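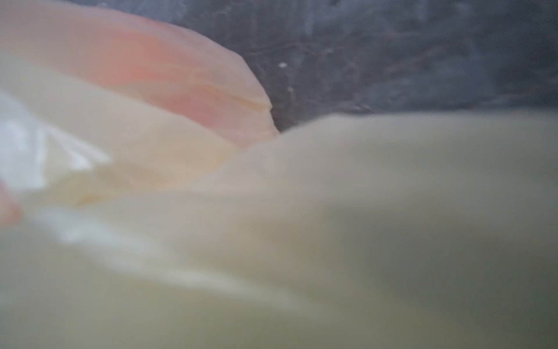 *Wrist view, right up against the material.*

**Can a machine put the groceries away yet?**

**dilleck_bench** (February 4, 2018)

Starting a new thread because the old one got to 526 replies and turned into an argument about vacuums. My question is narrow. Bag on the counter, food in the bag, food has to end up on a plate. Can two arms do that in a normal kitchen, with no one standing by?

I say no, and thin plastic is the main reason. From that close, try to tell me where the bag stops and something else begins. The pink part has an edge you can find. The cream part is a blur.

**gakmont**

Disagree. You don't need to understand the whole bag. Pinch one side near a handle, hold it, and let the other arm work. People do it the same way. My kid does it the same way and drops half of it.

**plunum_user30**

Holding the bag is fine until it slides. A grocery bag with grapes in it weighs next to nothing on one side and a lot on the other. We tried this at work with parts bags, 500 pulls, and most of our trouble was the bag coming along with the part.

**gakmont**

Parts bags are slick. Different job.

**plunum_user30**

Not that different. Ours had handles too.

**quintanilla**

Can we look at the layout before arguing about friction? Left gripper on the bag, right one over the plate. That's a sensible split. The bag is open and the grapes and the yellow pepper are right there. I'd worry more about the strawberry, small and tucked in beside the grapes. 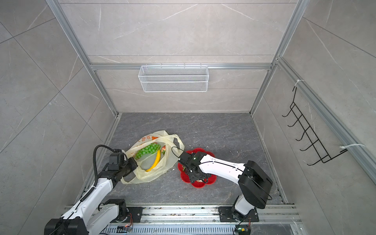
### Reply 7

**dilleck_bench**

Agree on the split. My kitchen doesn't have a rail bolted along the front of it, though. Shop floor, sure, I'd say we're close. You control the light and the table, and you can put the bin in the same spot every shift. At home the bag lands wherever I drop it.

**gakmont**

So put a rail in your kitchen.

**dilleck_bench**

My wife would like a word.

**quintanilla**

Picking off the plate is the part I'd call nearly solved. The dark pinkish-red one has a fingertip on each side of it. But the cream one is right up against it, and the mangosteen sits on top of part of that. Close the fingers a little off and you've got two things or none.

They look artificial to me, by the way. A real mangosteen would be less forgiving if you squeezed it wrong.

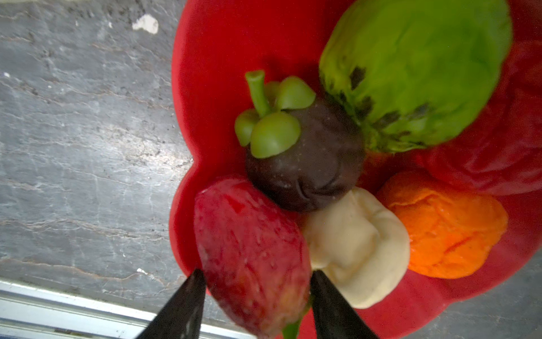 ### Reply 11

**plunum_user30**

Red fruit at the edge of a red plate would give our camera fits. We changed our trays to gray for that reason and it helped more than any of the software did.

**gakmont**

Then use a gray plate at home. Still counts as doing the chore.

**dilleck_bench**

It counts when I can leave the room. I paid $1169 for a dishwasher and I leave the room.

**quintanilla**

You still load it.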